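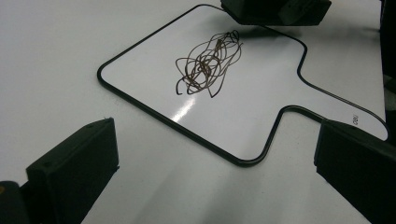
Untangling fine craft wire takes patience and a surface you can see it on. Clear a table, turn on an overhead light and set the wire on something pale and smooth. I use a paddle-shaped dry-erase board with a black rim, because thin brown wire shows up well against the white and you can turn the whole tangle by the handle without touching it.

Before you pull anything, find the loose ends. They usually hang off the outside of the bundle. Mark one with a scrap of tape so you don't lose it.

Press the bundle lightly with your palm and lift the outer loops away with a blunt needle. Work from the outside in and leave the dense part for last. If a loop resists, let go and follow it back - pulling turns a loop into a kink, and a kink in wire stays there.

Once you have a foot or so free, wind it onto a card or an empty spool. Keep winding as you go. A tangle made from 50 feet of wire can take me over 60 minutes.

If the middle won't open, cut it. Save any piece longer than your hand for jump rings and wrapping. Consuelo Tapia keeps hers in small Uline bags, labeled by gauge.

Tape down the end of each finished spool before you put it away.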